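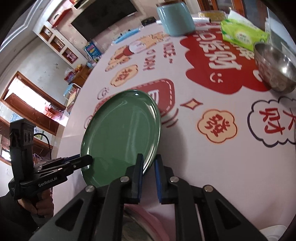
Two-gripper plate handling at a large table, green plate, household site.

Progress report to the equipment fund, second period
Project: Galang tableware handling
Prepared by Neusa Macedo, with purchasing notes from Arnel Dagdag

Where we are

The first equipment order is in and in daily use. It covered four hand-held grippers, so two operators can work with one in each hand. Recording in homes began in March. At the close of this period we had 191 accepted sessions from 11 households. The plan called for 10 households by this point, so we are one ahead on sites. We are behind on sessions per site, mostly for the reasons given under Equipment problems.

The tasks are the ones in the original proposal: lifting a plate off a table, passing it from one gripper to the other, tilting it for wiping, and stacking it. Plates have taken more of our time than bowls or cups. A glazed plate has a thin, slick rim, and the operator has to get one finger inside the rim and the other outside before closing. Kenneth Gatchalian has rewritten the operator sheet so that new people practice this for a full hour before they record anything.

Equipment problems

Finger pads are the main running cost. We budgeted for one replacement set per gripper for the whole project. In practice a pad used on dishes starts to slip well before that, and a worn pad is hard to spot until a plate has dropped. We now change pads after every 60 sessions on a given gripper, whether or not they look worn. The first budget did not allow for this and we have been paying for it out of the small parts line.

Cables were the second problem. Three sessions were lost when a cable caught on a chair back or the edge of a table. Rommel Evangelista has moved to shorter cables with a clip at the wrist, and we have not lost a session that way since.

Batteries last through a morning but not a full day. The sites are private homes and we do not like to take over people's outlets, so the afternoon is often cut short. This is the biggest single reason for the shortfall in sessions per site.

We broke 18 dishes during the period, nearly all of them our own stock bought for the purpose. One bowl belonged to a household and was replaced.

Planned purchases for the next period

In order of priority:

Spare battery sets, one for each gripper in use. We expect this to add two hours of recording per visit.

Finger pads, enough to hold to the 60-session schedule through the end of the grant.

One additional hand-held gripper, kept as a spare. At present a single failure takes one operator down to one hand, and the passing task cannot be recorded at all.

A second carrying case. Everything now travels in one case and only one household can be visited at a time.

We asked for quotes on the case and the pads from Drikon and Skonetti. Drikon was lower on the case and could deliver in two weeks. Skonetti was lower on pads if we commit to the full quantity now - we would like to do that, and we ask for your agreement to spend the pad money in one order instead of two.

What we suggest putting off

The proposal included a fixed two-arm bench robot in this period. We recommend moving that purchase back. Arnel Dalisay visited the Pestis lab to look at the model we had in mind, and his view is that the wrist will need an adapter to take our fingers. The adapter is still in design. Buying the arms before it is ready would leave them sitting in storage with the warranty running. The money would stay in the capital line, and none of it would be used for the purchases listed above.

Those purchases can be covered by the unspent travel allowance, which is under plan because most of the households so far have been close to the office. Arnel Dagdag has the transfer form ready to send once you confirm that travel money can be used for equipment.

Staffing

No change. Rommel and Kenneth run the visits. Neusa Macedo reviews every session before it counts as accepted. Review is keeping up with recording for now, but with longer visits it may fall behind, and we may come back to you about part-time help.

Decisions needed from you

Approval to move the bench robot to a later period.
Approval to use the travel allowance for batteries, pads, the spare gripper and the case.
Approval to place the pad order with Skonetti as a single purchase.

We would like to place the battery order first, as it has the longest delivery time. Quotes and the itemized spending sheet are attached.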